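# Stop Paying for Grocery Delivery by the Month

I have paid for a grocery delivery membership for most of the past four years, and I think the monthly plan is a bad deal for most households.

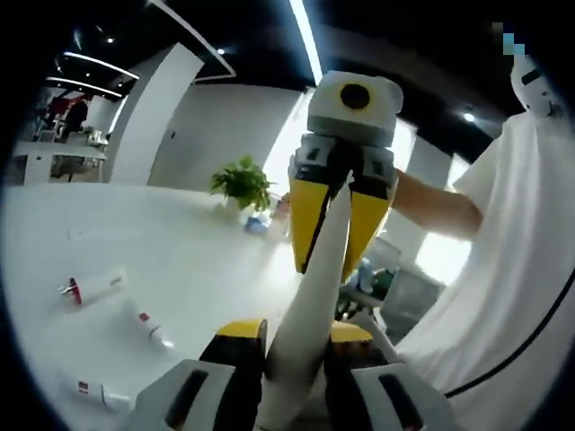
## What the fee buys

The service I know best is Pirnus. Its plan promises free delivery, and on paper it does deliver free. The item prices are another matter. A bag of rice, a carton of eggs and a bottle of dish soap all cost more in the app than on the shelf at the same store. The markup is small on each item and easy to miss. Over a year it adds up to more than the fee.

In February I went back through my own orders. I had placed 52 of them in a year, one a week, and paid $257 above shelf price, before tips. I could have paid a flat delivery charge on every one and come out close to even.

## Who it works for

My neighbor Rowena Pangilinan uses Godgate and likes it. She doesn't drive, and the nearest full-size store is two bus rides away. For her the fee is cheap. The same goes for people with a new baby, people getting over surgery, and anyone who works nights. I have no argument with any of them.

Most members I know are more like me. They live ten minutes from a store, and they signed up during a free trial and stayed.

## The order minimum is the real problem

Laizer waives its charge only above a set basket size. So people pad the basket. Kamarul Santoso, who I used to work with, told me he keeps a drawer of batteries and gum that he bought only to reach the minimum. I have a shelf of canned tomatoes for the same reason.

Companies say the minimum covers the driver's time, and I believe it does. But then they should charge for the driver's time and say so on the receipt. A plain $4 line for delivery would be easier to judge than a membership, a service fee and a marked-up onion.

## What I would like to see

Two changes would fix most of this. First, show the shelf price next to the app price on every item. Stores already have both numbers. Second, let people pause a plan for any month they don't order, with one tap, and restart it the same way. When I cancelled mine it took three screens and a phone call.

Until that happens, I order by the trip, when I need to, and pay the charge. I pick up the rest myself on the way home. My last three orders were small, and one was only milk and bananas.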